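# 退房之前

我母亲有个习惯，退房前一定要把房间收拾一遍。被子拉平，毛巾叠好放在浴缸边沿，喝空的水瓶归拢到一处，头发丝从洗手池里捻起来，最后蹲下身去看床底下有没有落下袜子。小时候我嫌她慢，站在门口背着书包催，她头也不回地说，你先下去按电梯。等我自己到了常常拖着箱子出门的年纪，有一回在外地赶早班火车，五点多钟天还黑着，我发现自己正弯着腰在地毯上捡一小截撕下来的糖纸，捡完了还用手掌抹了抹那块地方，那个动作跟她一模一样。

所以编辑部问我愿不愿意写一写旅馆房间的收拾，我很高兴地答应了。这题目听起来小，可是住过旅馆的人都有话说，做过客房的人话更多。我在 Vovance 住了些日子，那是一家不大的旅馆，走廊铺着厚地毯，电梯慢得让人有工夫把当天的心事想完。客房部的几位阿姨允许我跟在推车后头，只有一个条件：别挡路。我尽量做到了，只是有两次还是被吸尘器的电线绊住，她们笑得很开心。

推车是值得细看的。上层是小件，茶包、牙具、纸巾盒、便笺；中层是床单和枕套，按尺寸叠得方方正正，开口一律朝里；下层放清洁剂和抹布，抹布分颜色，擦马桶的绝不碰杯子。车的一头挂着布草袋，另一头挂着垃圾袋。新来的人最容易犯的毛病，是把车推得太满，转弯的时候毛巾掉一路。老手的车看着总像还缺点什么，可是一层楼做下来，样样刚好。

做房间有次序，各家旅馆大同小异。先敲门，报一声，等一等，再敲一次。进去先开窗或者开换气，拉开窗帘，把灯一盏一盏试过去，坏了的当场记下来。然后是收垃圾，然后是撤床单，然后铺床，然后抹尘，然后卫生间，最后吸地，人一边吸一边往门口退。我问过为什么垃圾要排在床前头，她们觉得这个问题很奇怪，好像我在问为什么先穿袜子后穿鞋。后来我自己试着做了一间，先铺的床，铺完转身去捡窗边的一只纸杯，杯底剩的一点咖啡晃出来，落在了刚换好的床尾。从此我不再问了。

捡垃圾看着不用学，其实也有讲究。黑色的垃圾袋抖开之后，袋口要往外翻一道边，这样它能自己张着嘴，腾出两只手来干活。瓶子先拧开看看有没有水，有水就倒进洗手池，再把盖子拧回去，单独放，有人会来收。零食袋捏扁了再丢，里头的碎渣往往比袋子本身麻烦，一拎起来就从开口往下漏，所以要托着底，不能揪着角。糖纸和包装条轻，吸尘器一过就吸进去堵在管子里，必须用手捡。这些话没有写在哪本手册上，都是一边干一边嘟囔出来的。

大件的垃圾很少让人头疼，让人头疼的是位置。扔在桶里的，哪怕扔了满满一桶，也就是拎一下的事；散在地毯上的，三四样东西就要弯三四次腰。

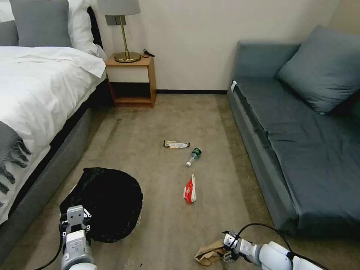 零食袋、小水瓶、一根能量棒似的点心的包装纸，这几样凑在一块儿，做过客房的人一眼就能认出是怎样的一晚：大概是坐了很久的车，懒得下楼吃饭，随手对付几口。当然这也是猜的，客房里的事十有八九是猜的。

有位读者读过我上一篇稿子，来信说她顶不同意替旅馆捡垃圾这件事，房钱里头已经付过了，客人住店图的就是可以不收拾，在家里收拾得还不够吗。她又补了一句，话说回来，她自己每次也还是会把瓶子捡起来放到桌上，放完就生自己的气。

这封信我来回读了好几遍，觉得她说的两头都对。住店的确是买一份不必收拾的轻松，我也不赞成拿这个去教训人，尤其是带着孩子出门的，一天下来能把孩子洗干净塞进被窝已经很了不起了。可是手有手的记性，它看见地上有个瓶子就要去捡，跟房钱没有关系。我把她的意思转述给客房部的阿姨们听，她们意见也不一致，有的说客人动手反而添乱，尤其怕客人好心把床罩叠起来，她们还得拆开检查；有的说，只要把地上的东西丢进桶里，别的都不用管，她就谢天谢地。

说到床，那是房间里最出效果的一样东西。地毯是米色的也好，墙是奶油色的也好，一个人推门进来，眼睛先落在床上。白被子要从中间往两边抹，抹到边上自然垂下去，垂多长有规矩，不能拖地。枕头一层一层叠起来，白的、灰的，深色的往前放，背后那道白边露出来一点，显得厚实。搭毯最考验人，带流苏的那种尤其，流苏会打结，会翻上去，要用手指像梳头一样一绺一绺顺下来。我顺过一条，顺完退后两步看，总觉得左边比右边长，回去再顺，右边又长了。阿姨在旁边看了一会儿，走过来抓住毯子两个角，一抖，平了。

床头柜反而是最容易被忽略的地方。台面不大，灯座占去一块，剩下的地方要搁手机、搁眼镜、搁睡前喝的水，再加上一团充电线，就很局促了。线这个东西，旅馆里没有不发愁的。客人落下的线比落下的袜子还多，旅馆自备的线又总被人扯得到处都是。Vovance 的办法是绕成松松的一圈，放在灯旁边，别绕紧，绕紧了线皮容易裂。灯罩用干的软刷子掸，不能用湿布，布罩沾了水会留下一圈印子，怎么也去不掉。黄铜的灯杆和底座倒是好伺候，拿干绒布一擦就亮，可是一摸就是一个指印，所以擦完关灯的时候，手要去按开关，不要去扶灯杆。开放式的下层隔板，也要弯腰看一眼，那里最会藏东西，书啦，遥控器啦，耳塞啦，我在那里找到过半块用纸巾包得整整齐齐的绿豆糕。

沙发是另一个藏东西的地方。坐垫和靠背之间那条缝，要把手平着伸进去，从这头摸到那头。硬币、发卡、房卡、瓜子壳，什么都有。靠垫拍两下，立起来，靠稳，有人喜欢在上头劈一道凹痕，说是好看，Vovance 不兴这个，说是坐下去还得先把它揉开。我很赞成。沙发离床近的房间，吸地的时候要格外留神，夹在当中的那块地毯踩得最多，毛都往一个方向倒，得逆着吸一遍，再顺着吸一遍，颜色才匀。

客房部的储物间里挂着一张表，从年初贴到五月，一格一格画着勾，她们把做好的房间都记在上头，记到我去的那天是 776 间。这个数字没有谁特意去庆祝，只是有人拿圆珠笔在旁边画了个小小的笑脸。储物间的架子上还有一本旧的采购册子，床上用品是从一家叫 Predeck 的店里订的，枕套那一页折了角，旁边记着洗多少次之后开始起毛。隔壁一格放着一摞杂物，是住客留下又一直没来领的，雨伞最多，还有一双很好的皮手套，大家都觉得可惜，定期拿出来透透气。

旅馆里也有两只猫，都是后院自己来的，一只叫 Ki，一只叫 Judo。按规矩它们不许上楼，它们也大体守这个规矩，只在午后的布草间门口趴着，等刚烘好的毛巾推出来。Judo 胖一些，喜欢把下巴搁在推车的轮子边上，推车要走了，就得有人把它抱开。抱完要洗手，换一副手套，再上楼，这也是次序的一部分。

我临走前的晚上睡得不踏实，半夜起来倒水，借着卫生间的灯光看了一眼自己住的房间。椅背上搭着外套，地上有一只拖鞋，桌上摊着几张写了又划掉的稿纸，桶里是橘子皮。我跟着别人收拾了那么多间屋子，自己的这一间倒是够乱的。早上我起得比平时早，橘子皮连袋子一起系好，稿纸收进包里，水瓶放在桌角，被子没有叠，照阿姨们说的，掀开一半，让它散散气。浴室的毛巾我堆在一处，放在台面上，没有扔在地上，地上的要弯腰。

回家以后我给母亲打了个电话，讲起流苏要怎么顺，灯罩为什么不能沾水。她听得很耐心，中间还让我等一等，去把灶上的火关小。等我讲到掀开一半的被子，她不大以为然，说那像什么样子，人家进来一看，还当你是刚逃走的。我说这是内行教的。她说内行有内行的道理，她还是要拉平。接着就问我，外套还挂在人家椅背上没有。

我放下电话去翻箱子。外套在，拖鞋也不是我的那一双，是旅馆的，不知怎么的跟着我回来了一只。

*编辑部附记：欢迎读者来信讲讲自己退房前的习惯，来稿请控制在 3,000 字以内。*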